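Startseite Tickets Wissensdatenbank Kontakt
Suche im Ticketbestand Suchbegriff eingeben

Ticket 191 – Arbeitstisch: Fuge und Verschmutzung der Tischplatten
Zuletzt aktualisiert: Oktober, 14:12 Uhr
Gemeldet durch: Ifigeneia Kyriakidis
Bearbeitung: Vasiliki Psarras, Ditside

Die Meldende beanstandet, dass sich Kleinteile an der Fuge zwischen vorderer und hinterer Platte verfangen. Betroffen seien vor allem flache Teile und der kleine weiße Becher. 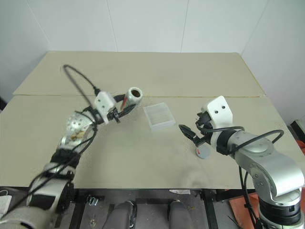 Es wird gebeten, die Auflage bis zur Klärung nicht zu verkleben. Kunststoffboxen sind vorerst mit Abstand zur Fuge abzustellen.

Nachtrag 1: Die Platten wurden nachgemessen. Der Höhenversatz liegt über dem zulässigen Wert der Hausnorm Trosisora. Eine Reinigung der vorderen Platte ist gesondert zu beauftragen.

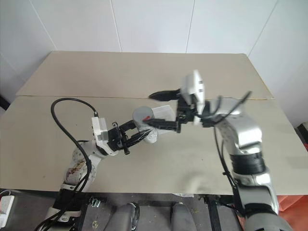 Nachtrag 2: Die Firma Makris wurde um ein Angebot für eine durchgehende Platte gebeten – Lieferzeit 12 Werktage. Die Freigabe der Kostenstelle 29 steht noch aus.

Status: in Bearbeitung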